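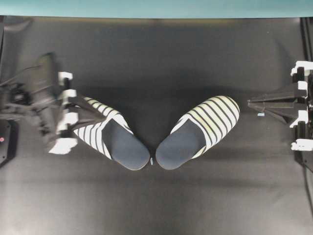

Ward Seats and At-Large Seats: A Study of the Jovbridge Charter Debate

Student project report, Introduction to American Government
Submitted by Palesa Van der Merwe

1. Purpose of the project

This project examines the debate over how the city council of Jovbridge should be elected. Under the old charter, every council member was chosen by the voters of the entire city. The revised charter divided the city into wards and gave each ward one seat, while keeping two seats at large. The project asks which arguments were made on each side, what each side understood the word "representation" to mean, and whether the final charter reflects a clear principle or a bargain.

The question is an old one in American politics. A member elected by a district is expected to know that district and to answer to it. A member elected by everyone is expected to consider the good of the whole. Most councils in the country have had to choose between these two expectations or combine them, and Jovbridge offers a small and well-documented case.

2. Sources and method

The main source is the printed record of the charter hearings, which runs to 176 pages and is held in the reference room of the city library. It contains the opening statements, the testimony of residents, and the text of each proposed amendment. The second source is a set of letters to the editor published while the hearings were in progress. The third is the charter itself, in its old and revised forms.

Each speaker in the record was placed in one of 4 groups: those who favored wards, those who favored at-large seats, those who favored a mixed council, and those who took no clear position. The classification was made on the basis of the speaker's own words. Where a speaker changed position between one hearing and the next, the later statement was used. This occurred more often than expected and is discussed in section 5.

Quotations were kept short. The record was typed from shorthand notes, and in several places the speaker's meaning is uncertain.

3. The case for wards

The demand for wards came mainly from Tromska, the neighborhood across the river from the business district. Its residents had petitioned the council before on street lighting and on the closing of a fire station, without result. Their petition for a new charter carried over 500 signatures and made a simple claim: no member of the council then in office lived on their side of the river.

The petitioners did not argue that the council was dishonest. Their argument was that a council elected citywide would tend to be drawn from the same few streets, and that its members would see the city from those streets. One resident told the hearing that she had "five representatives and nobody to call." The phrase was repeated in the letters columns for some weeks afterward.

A second argument concerned the cost of running for office. A candidate for an at-large seat had to reach every voter in Jovbridge. A candidate in a ward could, in the words of one speaker, "walk it in a month." Supporters of the ward plan believed that this alone would bring forward people who had never considered standing for election.

4. The case for at-large seats

The defense of the old system was more theoretical. Its supporters warned that ward members would trade favors, each voting for the others' projects in return for votes on their own. They pointed to the water system, which crosses the whole city and could not, they said, be managed by members who thought only of their own few blocks.

They also questioned whether a ward had any real common interest. The proposed Brolivora ward contained both the old mill housing and the new development on the hill. A single member for such a ward would still have to disappoint a large part of it. This is a serious objection, and the supporters of wards did not answer it fully. Their usual reply was that the same difficulty existed citywide, on a larger scale.

Some of the testimony on this side was less principled. Several speakers were sitting members or their relatives, and the record shows sharp exchanges on this point. The project does not assume that an argument is wrong when the person making it stands to benefit, but readers of the record should keep the fact in mind.

5. The mixed plan

The mixed plan appeared late. It was first proposed in a letter of 600 words signed only "Katayama Street," and was introduced as an amendment at the next hearing. The amendment followed the letter closely, including its suggestion that the at-large members should serve longer terms.

After its introduction, many speakers on both sides moved toward it. Supporters of wards accepted two citywide seats as the price of getting the rest. Supporters of the old system accepted wards because the longer terms would, in their view, give the council steadier members. The two sides therefore agreed on the text while giving different reasons for it — a common feature of constitutional compromises, and one that makes it difficult to speak of a single intent behind the revised charter.

6. Findings

The record supports three findings. First, the speakers rarely disagreed about what the city needed; they disagreed about who could be trusted to see it. Second, the word "representation" was used in at least two senses. For the petitioners it meant having a member who shared their circumstances. For their opponents it meant having a member free to use independent judgment. Third, the revised charter is best understood as a bargain, although the bargain contains a principle that some of its authors would have accepted on its own merits.

7. Limits of the study

The hearings were held in the early evening, and mill workers on the late shift could not attend. Their views appear only in the petition. The newspaper printed a selection of the letters it received, and the basis for that selection is unknown. No attempt was made to measure how the council voted under the new charter. A study of spending by ward would be the natural next step, and the annual budget books needed for it are available in the same reference room, with the exception of two missing years.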